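Step 4: Washing the Kemeys romper

I wash my little one's Kemeys romper twice a week, so trust me on this part! Close all 8 snaps, turn it inside out and run it cool.

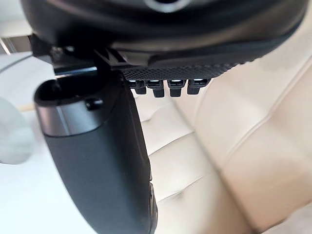 Caution: keep the knit away from the dryer, it'll shrink on you.

Step 5: Drying and storing

Lay it flat on a towel and tug the legs straight (gently!). Pick a smooth spot, because tufted upholstery like that cream leather leaves dimples in damp knit. Give it 2 days before you fold it.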